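October, late morning, back bench

Picking up the basket business again. Kamran Sethi still says one open basket on the table is all the cloth storage this room needs. His reasoning, copied from the whiteboard before it got wiped: cloths in sight get used, cloths in a drawer get forgotten, and a basket can be carried to wherever the mess is. I agree with the last part. The first two I would like to see shown.

What we have at the moment is the green woven basket at the left side of the light wood-grain table, with a navy cloth in it. The cloth is bunched up. I raise this every time and get told that folding is a separate question. I don't think it is. If the plan only holds when everyone folds, then folding is part of the plan, and we should admit that before ordering more baskets from Flonham.

**The folding claim**

Hina's version of the rule is: fold in half, fold in half again, lay it flat, edge toward the handle slot. It looks very good when Hina does it. I did it 4 times this morning and got a stack I was happy with on two of them. The other two slumped as soon as I moved the basket. Soft cloth against a lattice wall doesn't have much to lean on. A stiff towel might stand up. I'd want to try one before believing that the fold is doing the work.

There is also the problem of what happens when somebody pulls a cloth out from the bottom. Hina says take from the top. Fine. People take the one they want.

I tried rolling instead. Rolled cloths sit better along the short side and you can pull one without disturbing its neighbor. They also come open if you roll them loosely, and I roll loosely when I'm in a hurry. So I'm not ready to say rolling wins either. Humaira Ghumman thinks it does and has already written "ROLL" on the shelf label, which seems early.

**The basket itself**

Things I like: the handle cutout is in the right place for dragging it toward you, the sides are high enough to hold a careless pile, and you can see in without lifting a lid.

Things I'm less sure of: the lattice. Giuliana says it lets damp cloths dry out. I asked how she knows and she said it stands to reason. Maybe. A cloth balled up in a corner has most of itself facing the rest of itself, and I can't see a few gaps in the wall doing much about that. Anything damp should go on the rail by the sink until we have checked. A cheap check would be two equally wet cloths, one hung on the rail and one dropped in the basket, both felt after lunch. I've said I will do it. I haven't done it.

The lattice also picks up lint. Wiping it down is slow work, with fluff collecting in the corners of the weave where a cloth won't reach. An old toothbrush does it. That is one more chore that was missing from the original pitch.

**Where it sits on the table**

Kamran wants it on the left for good. The argument is that it leaves the right side open for work and keeps the round cable hole at the back edge clear. I have no complaint about the cable hole. It should be clear, and last month someone parked a tray over it and then wondered why the lamp cord had to come over the front.

My complaint is with "for good." Hòa Sầm and I both reach for cloths with the right hand, and with the basket on the left we end up leaning over whatever is laid out. Hòa tried it on the right for an afternoon and said it was better for wiping and worse for everything else. That is one person for one afternoon. I'm writing it down without leaning on it.

Possible middle course: basket on the table only while sorting, then down on the shelf. Kamran says that defeats the purpose. Could be. But the table is the only decent flat surface we have, and a basket takes up a good piece of it all day to save somebody bending down.

**Numbers, such as they are**

The tally sheet from last month has 261 cloths taken and returned. Kamran quoted this at me as proof that the basket works. I went through the sheet and can't tell which of those came out of the basket and which came off the old hooks, as there is no column for it. Seven of the entries have no return mark at all. So either seven cloths have wandered off or seven people didn't bother with the pencil, and I know which one I would bet on.

New sheet has a column for "basket" or "hook." Please fill it in, even if it seems silly. Give it 2 weeks before anyone quotes a total.

**The Ravia dividers**

Giuliana brought the catalog in. They slide into a bin and split it into sections — dark cloths, light cloths, rags. I like the idea and don't trust the size chart. It gives an inside measurement for straight-sided bins, and I haven't checked whether ours tapers toward the bottom. Measure the floor of the basket as well as the rim before spending anything. Cardboard cut to shape would tell us the same thing for free, and if people ignore the cardboard they'll ignore the plastic.

**To do**

- Damp cloth check, rail against basket (me)
- Cardboard divider, one only (Giuliana)
- Inside measurements, top and bottom (Hòa)
- Take "ROLL" off the label until we agree on it (Humaira, please)
- Find out whether Tikden still sells the stiffer towels

Added after lunch: Hina read the above and says I'm judging the fold by my own folding. Fair. She'll do the next round and I'll carry the basket to the sink and back each time, at normal speed, without babying it. If her stack is still standing after that I'll put it in here in ink. Until then I'm leaving the navy cloth as it is and the basket stays on the left, mostly to stop the two of us from moving it back and forth.
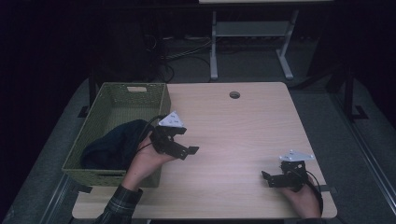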